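3.2 塑料凳的底面：一个被忽视的设计面

家用塑料凳大概是室内最不起眼的家具。它便宜、轻，能叠成一摞塞进门后，来了客人再一张张抽出来。既有的家具研究谈到它时，多半只谈座面和高度，偶尔谈颜色，很少有人把凳子翻过来看。我们在整理样本的过程中却越来越着迷于它的背面。一件注塑家具怎样承重、怎样省料、怎样脱模，答案几乎全写在那里，而且写得相当漂亮！

先说结构。注塑件的壁厚不宜过大，壁一厚，冷却就慢，表面容易出现缩痕，单件的材料成本也跟着上去。可座面太薄，人坐上去又会下陷。通行的办法是把座面做成一层薄壳，在背面布筋，用筋的高度换取抗弯刚度。对矩形截面而言，惯性矩与高度的三次方成正比，与宽度只成一次方关系，所以一条又窄又高的筋比一条又宽又矮的筋划算得多。这个道理在教科书里只占半页，落到具体的凳子上却有许多种解法：有的筋从中心向四周放射，有的排成正交网格，有的沿对角线斜走，还有的在边框内侧再套一圈小框。每一种都会在脱模斜度、顶针位置和浇口位置上牵出一串连锁的决定，读起来很过瘾。

本文比较的样本分属三个产品系列：Plirnavum、Corna 和 Pisirora。Plirnavum 系列采用正交网格筋，网格在靠近凳腿处加密。Corna 系列的筋从中心放射，座面中央留有一个提手孔，放射筋在孔缘处汇入一圈加强环。Pisirora 系列兼用两种布局，边框一周为短直筋，中央为斜向筋。三者的外观相差很小，正放时从一两米外看去，受访者经常认错，翻过来则一眼可辨。这一反差让我们决定把底面单独立为一节。

凳腿与座框的交接处也值得多说几句。坐下的一瞬间，凳腿受到的不只是轴向压力，人的重心总有偏移，腿根处必然出现弯矩。若交接处为尖角，应力便集中在那一点，反复使用后往往最先从这里发白、开裂。把转角做圆，是成本最低的改进，模具上多走一刀而已。我们在旧货市场收来的破损凳里，裂纹大多从腿根起始，沿着框边向内延伸，进到第一条筋便停住。筋在这里兼作止裂条，这一点我们事先没有料到，看到时着实兴奋了一阵。

叠放则从另一个方向约束着底面。凳腿须向外略张，上一张才能套进下一张；筋的高度又不能侵占下一张座面的位置，否则叠不紧，一摞凳子越高越歪。De Luca 工作室为 Pisirora 系列绘制的剖面图中，中央的筋明显比边缘的低，形成一个浅浅的拱形空间，正是为叠放让出的余量。同一个拱形还方便清洗，水不易积在格子里。一处几何形状照顾到两件事，这样的细节在高价家具里常被大书特书，在一张塑料凳底下却安安静静地待着。

在加载比较中，各系列样本均以 2000 N 的静载施加于座面中心，随后以 3000 次循环作偏心加载。三个系列都通过了静载。循环加载之后，放射筋样本的边框中段挠度最大，正交网格样本次之，混合布局的样本最小。我们不打算据此断定哪一种布局更好，三者的壁厚和原料配方并不相同，单看筋型难以公平比较。不过混合布局在边框处的表现与前文关于座框的推断是一致的：边框若足够宽厚，中央的筋便可以做得浅一些，把材料让给真正受弯的地方。 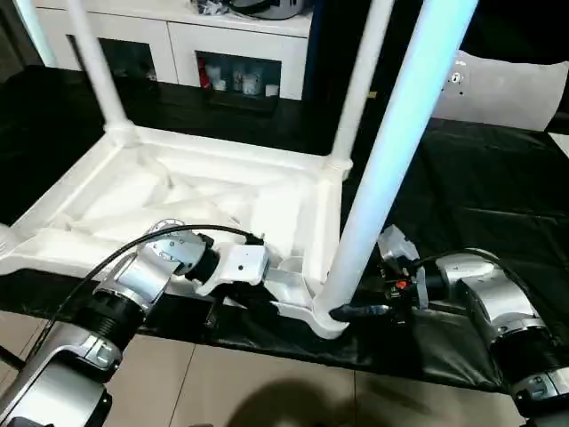 图 2　倒置于黑色台布上的白色塑料凳

观察底面时，光线和摆放方式对判读的影响比预想的大。白色塑料的浅筋在漫射光下几乎融进底色，深浅难辨；把凳子倒扣在深色台面上，凳腿朝天，再给底面足够的照明，筋与凹槽的层次就清楚多了。图 2 中座框内侧的斜向筋和筋间的浅凹都能直接读出，外圈的白色座框厚实宽大，与中央较浅的起伏形成对照，凳腿与座框交接处的圆角也可辨认。塑料表面略有光泽，判读时须留意高光，不要把一道反光误记成一条筋。我们的做法是先用肉眼画出筋的走向草图，再以指尖沿筋摸一遍，逐条核对。手指对起伏出奇地敏感，几处图上漏画的短筋都是这样找回来的。

就使用者而言，底面并非全然看不见。入户访谈中，不少人把凳子翻过来当作临时容器，晾几双袜子，或者搁一把刚择好的青菜；也有人把它倒扣在桌上，方便拖地。此时朝上的正是这些筋，筋间的凹槽会积灰，筋的边缘若留有飞边，还会刮手。一位受访者说，她挑凳子时总要先翻过来摸一圈，“底下光溜的，上面差不到哪儿去”。这句话与我们对样本的评级大体吻合，底面修边细致的样本，座面的缩痕也确实较少。下一节将由此转入表面处理，讨论座面防滑纹与脱模方向之间的关系。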